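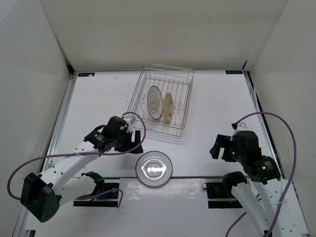 Fig. 1. Wire rack with two plates standing in the dividers and a third plate flat in front.

Home | Course Units | Handouts | Glossary | Contact

Household Skills, Unit 3: Racking and Putting Away Plates
Tamdale Adult Learning, course 1463
Handout revised 2024-05-04

Bring this handout to the practical session. It replaces the September version, which had the shelf section in the wrong order.

1. The rack

A basic wire rack has a floor of parallel wires, a rim, and a row of dividers. The dividers on the type in Fig. 1 are bent wire in a zigzag. A plate goes down between two peaks and leans slightly against one of them. It should not have to be pushed. If it has to be pushed, it is either too thick for the slot or the divider is bent.

Set the rack on a flat surface before loading. With an open wire floor, water drips straight through onto whatever is underneath, so use a tray or a folded towel when the plates are coming from the sink. For the dry exercise no tray is needed.

2. Loading order

Start with the largest plates. Put them toward one end and work along to the smaller ones. Students often do the reverse and find that the last large plate has nowhere to go.

Hold the plate by the rim with the face turned the same way as the others. Lower it until the bottom edge rests on the floor wires, then let it settle into the divider. Let go only after it has stopped moving.

Leave an empty slot between plates if the rack has room. In Fig. 1 the white plate and the yellow or cream one are nearly touching while slots on either side of them are free. Plates this close dry slowly on the facing sides, and the rims can chip when one is lifted out. Move one of them over a slot.

3. Plates of different sizes

A small plate next to a large one tends to lean further. Check it from the side. If it leans past the top of the divider, turn it around or move it to a narrower slot.

Plates with a printed design in the center need the same treatment as plain ones. Do not use the design to judge whether a plate is clean. Tilt the plate toward a light and look across the surface. Grease shows up as a dull patch in the reflection. 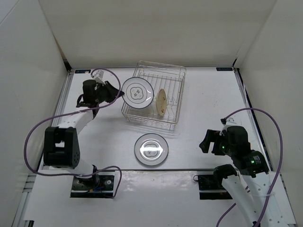
When taking plates out, lift straight up until the bottom edge clears the dividers, and only then bring the plate toward you. Pulling it forward too early catches the rim on the wires. Keep the other hand free to steady the rack, which is light once it is half empty and will slide.

Set each plate face up, well back from the edge of the table. Matching plates can be stacked once they are dry. Put the odd one on top or keep it separate.

4. Shelf storage

Large plates at the bottom, small ones above. The course cupboard at Drindden has two shelves for plates, and the labels on the shelf fronts show which set goes where. Return the Renaud set to the lower shelf.

5. For the practical

Load the rack, have it checked, unload it, and stack. Fill in the check sheet (form 2769) as you go. Chipped plates go in the box marked Drikitz and are not to be put back in the cupboard.

Reading for next time: Unit 4, Glasses and Cups, first 2 pages.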